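Killus Tub Chair — Gallery

Yaroslav Sydorenko, Voltargate Seating

The Killus is a low tub chair with a wraparound back and a separate seat cushion. It was drawn for waiting areas and small sitting rooms, where a chair has to be moved often and cleaned more often still. The notes in this gallery cover the brown version with loose cushions. Construction notes for the two-seat version will be added in June.

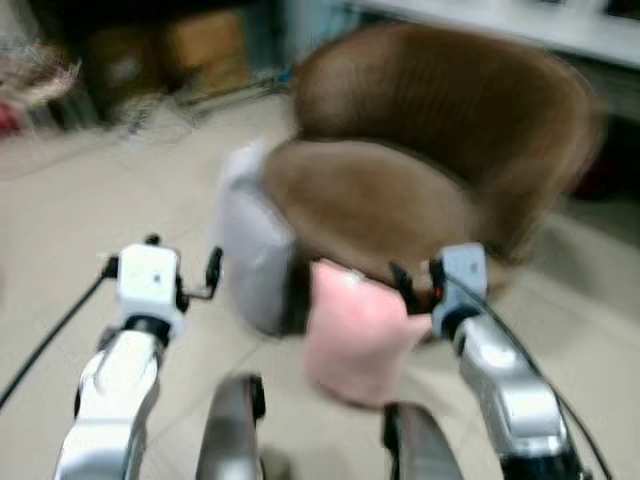 Brown tub chair on beige tile, with the grey cushion on edge at the left and the pink one in front of the seat.

Upholstery
The back and the seat cushion are covered in the same brown fabric, and a faint vertical rib can be made out on the inside of the back. On a curved back the rib has to be kept upright by eye while the cover is being pulled. A drift to one side shows at once, particularly under a ceiling light. Covers are cut from a single roll so that the shade matches between parts.

Seat cushion
Thick, with a rounded front edge. The cushion sits inside the curve of the back and should fit closely enough that it does not slide forward in use. Turn it every 2 weeks if the chair is used daily. The front edge takes most of the wear and always reads a little lighter than the rest, which is mostly a matter of how light falls on the curve.

Loose cushions
Pale grey and soft pink were chosen against the brown after trying a set of darker colours, which disappeared into the seat. The grey is the firmer of the two and will stand on its edge against the side of the chair. The pink has a softer filling and creases easily. Shake it out by the corners and leave it flat for a few minutes before putting it back. Both are sold under the name Ukine and can be ordered without the chair.

Base and floor
The chair sits low. On tile, fit felt pads before the first use and check them whenever the chair is tipped for cleaning. Grit caught under a pad will mark a glazed surface. A mop should be run up to the base and no further — standing water wicks into the lower edge of the cover and leaves a line that is hard to remove.

Cleaning
Take everything off the seat first, loose cushions included. Vacuum the back from top to bottom, following the rib, then lift out the seat cushion and clear the gap behind it. Spot clean with cool water and a white cloth. Do not soak the fabric. Dry away from radiators.

Testing
The cover fabric was rubbed for 1,000 cycles on the bench at our Sheehan workshop as a first check for pilling, before being sent out for the full test. The first run of the chair was almost 200 pieces, all in brown.

Swatches of the brown, the grey and the pink can be requested from the workshop. Colours vary between screens, so please order a swatch before matching to an existing floor or curtain.

Page last updated May 25, 2021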